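Revised Procedure for Petitions to Trivville Town Council

The council's standing orders on public petitions have been amended, and the new text took effect at the start of October. Readers of Curkedness have written to ask what has changed, and this post sets out the main points as I understand them from the published papers.

Under the previous arrangement, a petition required 900 signatures before it could be debated by the full council. Anything below that figure was passed to the relevant officer, who was expected to reply in writing. The amended rule retains the figure for a full debate but introduces a second stage. A petition bearing 116 or more signatures will now be placed before the Scrutiny Panel, and the lead petitioner may address members for up to six minutes.

The amendment was moved by Councillor Lise MacPherson, who represents the Whiteley ward. In her written statement she observed that residents of the smaller wards could not reasonably be expected to reach the higher figure, and that a written reply from an officer was a poor substitute for a hearing. Councillor Karine Bouchard seconded the motion and asked that all replies be published on the council's website. This was accepted without a vote. 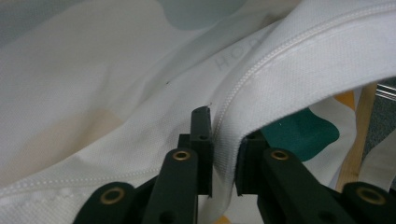
There remains the matter of petitions already submitted. The Diltton bus shelter petition, which closed in the summer with 104 signatures, falls short of the new figure and will be dealt with by officers under the old rule. I have written to the clerk to ask whether the organisers may reopen it and collect the remaining names, or whether they must begin again with a fresh sheet. The standing orders are silent on the point. I shall publish the reply when it is received.

Signatories must live, work or study within the town boundary and must give a postcode. Paper and electronic signatures may be combined, provided that the wording at the head of each is identical. Petitions relating to planning applications are excluded, as before, and should be sent to the planning department as representations.

The Scrutiny Panel meets at 7 p.m. in the lower chamber. Papers are available from the clerk's office on request, and the amended standing orders may be inspected there during opening hours. Comments on this post are open in the usual way and will be moderated.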